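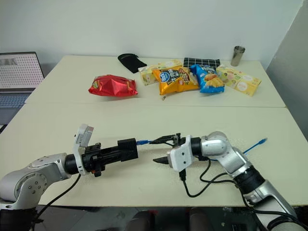
Two-arm bench, left and right arms over the near tabletop, test items along the back.

Equipment > Two-arm benches > Planning and budget FAQ

Search this FAQ Enter keyword Go

Planning and budget FAQ

Last revised 2018-08-08. Questions are from labs and small shops that have asked Grustness for a quote on a two-arm bench. Prices are in US dollars and don't include sales tax or freight.

What does a quote cover?

Two arms, two grippers, wrist cameras, arm controllers, power supplies, and one set of cables. It doesn't cover tables, partitions, the laptop or workstation, or anything the arms will handle. If you want those on the same purchase order, say so before the quote is written. Adding lines afterward means a new quote number, and some purchasing offices will restart the approval.

Do we need a special table?

No. Two ordinary rectangular tables pushed together will do, as long as they are the same height and don't rock. You will have a seam across the middle. For picking up boxes and bags the seam doesn't matter much. If you plan to slide flat parts toward the arms, buy a single top or lay a mat across the join.

Measure the room before you measure the table. A bench that backs up to a wall is fine, but leave a way to get to the arm bases from the front or the side. People who skip this end up unbolting things to reach a plug.

Is a partition required?

Your safety officer decides that. Many customers put an office-type panel beside the bench to keep foot traffic out of reach of the arms. A panel of that kind marks a boundary and should not be treated as a guard. If your site requires guarding, budget for it separately and get the requirement in writing first.

How much should we set aside for grippers?

The standard parallel gripper is included. A spare set of fingers is $100, and we suggest ordering one set per arm. Fingers wear and get bent, and lead times on replacements are longer than on anything else we sell.

The Hajji gripper, with the longer body, is a $1,267 option per arm. It suits jobs where the wrist has to stay back from the work. You can mix types on one bench. The software keeps a separate profile for each arm, so mixing costs nothing beyond the part itself.

Can we buy one arm now and the second later?

Yes. Order the two-arm controller from the start if you know the second arm is coming. Swapping a one-arm controller for a two-arm controller later is $1,760, and the old unit has no trade-in value.

What do people forget to budget for?

Cables, mostly. Wrist cameras, grippers, and the network link each need their own run, and every run has to be long enough for the arm at full reach. Get extra network cables and a bag of spare plugs. The small clips on the plugs break. Hook-and-loop straps are worth having too; zip ties have to be cut off every time something changes.
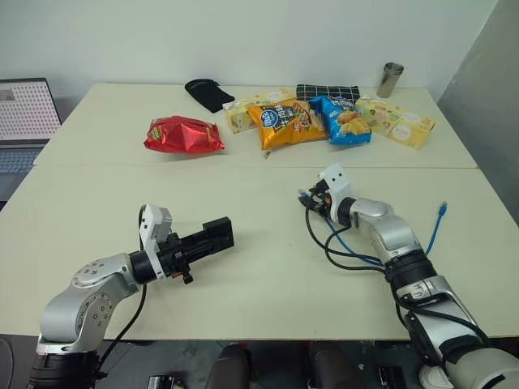
Slack is the other side of the cable question. Too little and the wrist pulls a connector loose. Too much and the loop lies on the table where a gripper can catch it. Plan on spending part of the first day dressing cables, and do it again after the first week, once you know which positions the arms use most.

What computer do we need?

A laptop is enough for setup, for jogging the arms, and for watching one camera. Recording from several cameras at once needs a desktop with a wired network port for each controller. The current list of tested machines comes with the quote. We don't resell computers.

What should we buy for the arms to practice on?

Start with grocery items. Snack boxes, chip bags, and a metal cup give you a stiff shape, a soft shape, and a shiny one for very little money. Add some cloth, such as a pouch or small case. Foil bags are harder than most people expect, both for the cameras and for the fingers, so don't schedule them for your first demonstration.

Put test items in the budget as a consumable. Bags get crushed and boxes lose their corners, and results from a worn box can't be compared with results from a new one. Buy several of the same thing at one time, as packaging changes.

How long from order to a working bench?

Standard orders ship in the sequence received. Orders with Hajji grippers or custom brackets take longer, and the quote will show the date. Academic buyers with money that expires at the end of the fiscal year should have the request to us by May.

Is training included?

One remote session is included for up to two people. On-site training is quoted by location. Nidia Quispe handles the training calendar and can tell you what is open before you commit to a date.

What are the yearly costs?

The first year of software updates is included. After that you can renew or stay on the version you have. There is no penalty for skipping a year, but phone support covers only the current version and the one before it. Set aside money for fingers, cables, and test items every year.

Do you lease?

Not directly. Ginon leases our benches in the US and Canada, and the lease paperwork is between you and them. Service calls still come to us.

Who do I contact about a quote?

Maribel Escobar, in sales. Include the room dimensions, the outlet locations, and a sentence or two on what the arms will be handling.

Related items
Outlet and circuit checklist for two-arm benches
Choosing fingers for the Hajji gripper
Brumum wrist bracket: fit and ordering
Leasing through Ginon
Returns and restocking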